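How to Look After the Fingers and Cables on a Two-Arm Folding Cell

42 shares · 3 comments

If you have a pair of small arms bolted up beside a padded table and you are asking them to handle clothes all day, sooner or later the folds start to go wrong. A sleeve slips out. A hem gets dragged instead of lifted. The first time it happened to us we spent most of a Saturday fiddling with the software, and the trouble was a finger screw that had backed itself out half a turn. So before you touch a single setting, please go through the hardware! It takes less time than making a pot of soup, and you will sleep better.

I wrote this up for the folding cell we run at Brumance, which we call Zillik (the name came from a sticker on an old toolbox, and it stuck). Your arms may be a different make, and your fingers may be shaped differently from ours, but the order of work should carry over pretty well.

What you'll need

A set of small hex keys, good ones, the kind that don't round off
A soft brush and a lint roller
A clean cotton cloth and a little rubbing alcohol
A few hook-and-loop cable ties
A strip of plain paper
A felt pen
One garment you don't mind wrinkling

A note on that last item. Sports jerseys are my favorite for this. They are slippery, they have stiff lettering in one place and floppy cloth in another, and the cuffs and collars have extra thickness. If the grippers can manage a jersey they will usually manage a T-shirt or a dish towel. A brand new towel, on the other hand, is so easy to grab that it will hide all kinds of faults from you.

Step 1. Park the arms and shut things down

Send both arms to their service pose. Ours has the jaws up off the padding and open, so you can get at the fingers from either side. Wait until everything has come to rest, press the stop button, and then switch off at the controller. Some arms go limp when the power is cut, so keep a hand under the forearm the first time until you know how yours behaves. Ours sag a little and then settle, and I still put a hand there out of habit.

Leave the power off for all of the hands-on work in Steps 2 through 5. I know it is tempting to leave it on so you can nudge the jaws open and closed. Please don't. Those fingers are narrow at the ends, and they pinch.

Step 2. Clean the fingers

Lint is the enemy here. It packs into any notch or fork in the fingertips and builds up into a little felt cushion, and then the tips no longer meet. Brush from the base toward the tip, get right into the notches, and then wipe each finger down with a cloth that is barely damp with alcohol. Do both grippers, even if only one has been misbehaving.

While you are there, look at the tips from the side. A bit of shine is fine. A chip or a bend means a new finger. We swap ours every 500 folds whether they look tired or not, and I write the fold count on a bit of tape in the lid of the spares box.

Step 3. Check the screws, working inward

Start at the fingertips and work back toward the arm. First the screws that hold each finger to the jaw block, then the ones that hold the block to its mounting plate, then the plate to the wrist. Snug is what you want, so stop as soon as the key resists. The jaw blocks are easy to strip, and I have a small jar of ruined ones to prove it.

Once you are happy with a screw, put a line of felt pen across its head and onto the part next to it. The next time you come around, a broken line tells you straight away which one has been creeping.

Step 4. Follow the cables with your fingers

I mean this quite literally. Start at the connector on the gripper head and run your fingertips along the cable all the way down the arm. You are feeling for flat spots, kinks, and places where the jacket has gone rough. The connector itself should be pushed fully home and should not wiggle. If it does, unplug it, look for a bent pin, and press it back in firmly.

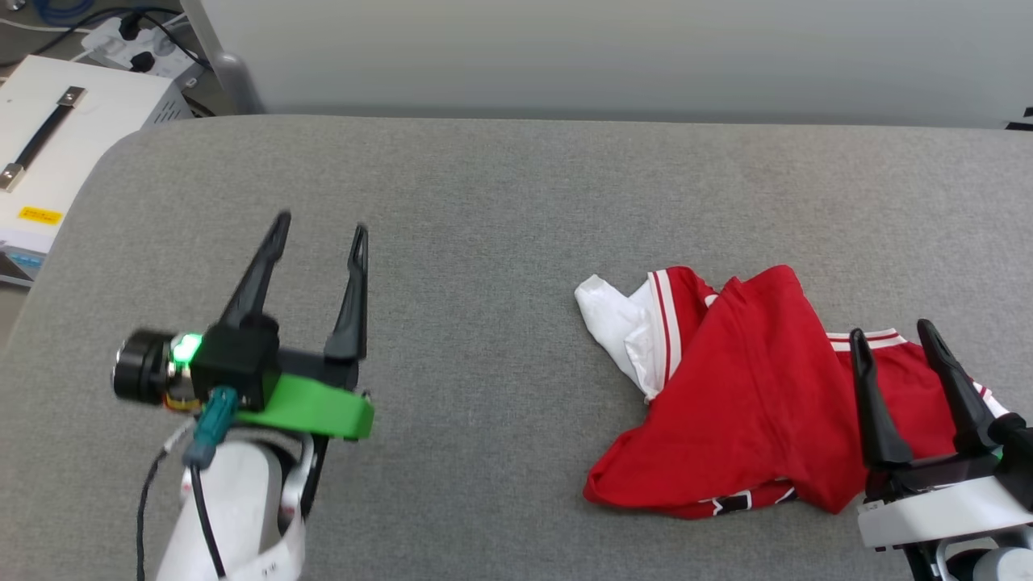
Left gripper open over the pad, with its connector and side cable in view, and the test jersey ready on the right.

Slack is the part people get wrong. The cable needs enough of it at the wrist to follow a full turn, but too much and it will flop onto the table and sweep the cloth along with it. Turn the wrist gently by hand if your arm allows that (check the manual, some really dislike it) and watch the cable the whole way around. Then add or move a tie where it needs one. Hook-and-loop ties are so much kinder than the plastic zip kind, which bite into the jacket over time and have to be snipped off every time you change your mind.

Don't forget the other end of the run. The plugs at the power strip and the connections at the controller deserve a gentle push too, and if the cables back there have turned into a nest, try to keep the knot away from anything that moves.

Step 5. Wipe the camera and the padding

If your gripper carries a camera, breathe on a clean dry corner of the cloth and wipe the lens in small circles. Keep the alcohol away from it, as some lens coatings don't care for the stuff. Then make sure the camera body hasn't turned in its mount. A tiny rotation there is enough to send the fingers to the wrong side of a hem.

Go over the padded surface with the lint roller, corners included. Press down with your palm here and there while you do it. The padding should spring back evenly. We once had a soft patch near one corner where the fingers dug in too far and came up with nothing, and replacing the foam underneath fixed it that same afternoon.

Step 6. The paper strip test

Now you can power up again. Clear your hands and sleeves away, release the stop, and home both arms at low speed. Using the jog controls, bring one gripper well clear of the table and open it. Lay the end of your paper strip over something that holds it up, a box or a stack of books will do, so you aren't holding it yourself when the jaws move. Close on the paper at the lowest grip setting, wait until the arm has stopped, and pull gently on the far end.

The paper should resist and then slide out in one piece. If it falls straight out, the tips are not meeting, and you want to go back to Steps 2 and 3. If it tears, your grip is set too high for thin cloth. On Zillik we have settled on a grip setting of 69 for jerseys, which means nothing on anybody else's controller, but do write your own number down somewhere you will find it.

Step 7. Try it on real cloth

Drop the jersey on the pad in a heap. Really, just drop it! It is a great temptation to lay it out nicely to help the machine along, and then you learn very little. With the speed turned well down, run your pick routine and watch three things in particular: whether the tips go in under the fold or skate across the top, whether the cable stays clear of the cloth, and whether both grippers let go cleanly when they open.

Repeat it with the heap turned a different way each time. I like to get one good pick on a cuff, one on a collar, and one on the printed lettering, which is stiffer and tends to pop out of the jaws. If the lettering is the only thing giving you grief, lower the approach a touch before you go turning up the grip.

When a gripper still won't hold

Swap the fingers from left to right if yours are made to be swapped. If the fault moves with them, it is the fingers. If it stays put, look at the jaw mechanism, and listen to it as it closes. A dry, scratchy sound usually means lint has worked its way inside, and that is a bigger job. I have written it up separately in our Ferkumau notes, along with the cleaning brush we like for it, the Gentile.

How often

We do Steps 2 and 5 at the start of each working day and the whole list once a month. Fleece and flannel shed far more than jersey does, so if you get a run of those, clean the fingers at lunch as well. Our May log was nearly all flannel shirts, and the lint roller did not survive it.

69 shares · Leave a comment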